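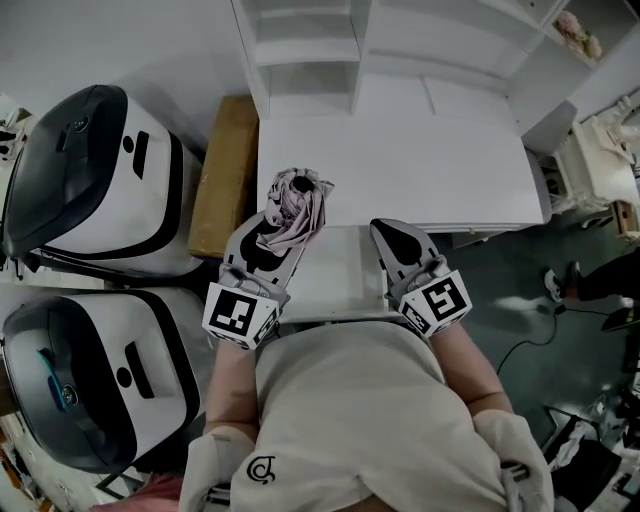
4.2 标记方块位姿估计与双手轨迹对齐

图3 手持夹爪采集中的头部视角。左侧夹爪夹着一块揉皱的暗粉色布料，右侧夹爪为空。两个夹爪后方各有一个带黑白标记的白色方块，本节的位姿估计以这些标记为输入。

最后更新：2019-01-06

在上一节中，我们给出了采集软件Rillard的总体结构。本节讨论其中的感知部分，即如何从头部相机的图像得到两个夹爪在同一坐标系下的轨迹。这个问题看上去简单，但是在布料类任务里，手腕的转动比较大，布料也经常挡住标记，所以单个平面标记的方法不够稳定。

我们采用方块形式的标记。方块的每个面有不同的编号，面与面之间的几何关系事先标定，并存入配置文件。对每一帧图像，先检测全部可见的标记角点，然后把属于同一个方块的角点合并，作为一个刚体求解位姿。当只有一个面可见时，平面位姿存在两个解。此时我们不立即选择，把两个解都保留，在后面的平滑步骤里再决定。这种做法比直接选择重投影误差较小的解要慢一些，不过可以避免轨迹中出现突然的翻转。

左右夹爪的区分只依靠标记编号，不依靠图像中的位置。早期版本曾经使用位置作为判断条件，当双手交叉时就会产生错误，这一条件在十一月的版本中已经删除。图3中右侧的标记方块离前臂很近，袖口也是白色的。白色的衣物靠近标记外框时，外框与背景的对比度降低，检测器可能找不到完整的四边形。针对这种情况，我们在检测之前做局部自适应二值化，窗口大小由上一帧中标记的投影尺寸决定。如果上一帧没有检测结果，则使用默认窗口。

背景也需要考虑。图3的视野里有大型白色设备，设备的顶部是黑色并且有光泽，还有白色的置物架和隔板。这类黑白相接的边缘会产生许多候选四边形，其中大部分可以由编码校验排除，剩下的少数由方块的几何约束排除。具体来说，如果一个候选标记与同一方块的其他标记不能满足标定得到的相对位姿，就不参加求解。

轨迹平滑采用滑动窗口的因子图优化，窗口长度为12帧。优化变量是每一帧中相机的位姿和两个夹爪的位姿。相机的运动由视觉里程计模块Drelent提供初值。因为头部一直在动，如果只在相机坐标系里平滑夹爪的轨迹，头部的转动就会被错误地当作手的运动。所以我们把三者放在同一个优化问题里，并对夹爪的加速度加上较弱的先验。上文所说的两个平面解，在窗口内作为两个假设分别优化，保留代价较小的一个。

当某个夹爪连续5帧没有有效标记时，我们把这一段标为缺失，不做插值。对于较短的缺失，允许使用前后帧的位姿进行插值，但是在数据中保留相应的标志，使用者可以自己决定是否采用。我们认为这一点对策略学习是必要的，如果插值段与测量段没有区别，模型会学到过于平滑的动作，特别是在抓取布料边缘的时刻。

夹爪的开合状态由另外一个模块估计。该模块截取指板附近的图像区域，输出开合宽度以及是否夹有物体。在布料任务中，这两个量不能互相代替。布料很薄的时候，夹住布料和空夹时的宽度几乎相同，需要从图像判断。反过来，布料聚成一团以后会遮住指板的前端，宽度的估计误差增大，而是否夹有物体反而容易判断。因此两个输出带有各自的置信度，规划模块Prulgate根据置信度选择使用哪一个。

为了检验上述流程，我们从采集的2000段记录中选出152段进行人工检查，选择的标准是缺失段较多或者双手交叉时间较长。检查工作由Lotte Hoekstra完成，她同时给出了每段中左右混淆和位姿翻转的位置。剩余的错误主要出现在方块离开视野又重新进入的时候，这时窗口内没有足够的约束，两个平面解的代价比较接近。对于这类片段，我们目前仍然在标注工具Diệp中手动选择正确的解，自动处理的方法将在4.4节讨论。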